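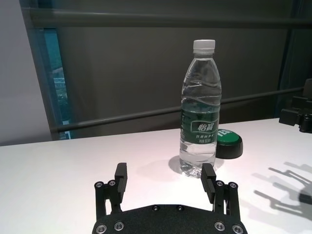 septiembre de 2018

Masa madre, tanda 5. Harina Flidura (centeno), 100 g + 100 de agua. Levadura nada. Ayer se quedó corta, no llegó ni a la goma del bote.

Normunds dice que bajar la sal. Yo no lo veo, pruebo antes con mas reposo: 40 min entre pliegues, cuatro pliegues.

Masa final 300 g, molde pequeño. Miga apretada por abajo, corteza bien. Acidez alta, a Fuseini le gusta así, a mi no.

Pendiente: pedir harina a Quaye antes de noviembre, calibrar la báscula, tirar el bote viejo. Repetir sin centeno y comparar.

Taller Wokomel · contacto: Fuseini Tetteh · © 2018 · Volver arriba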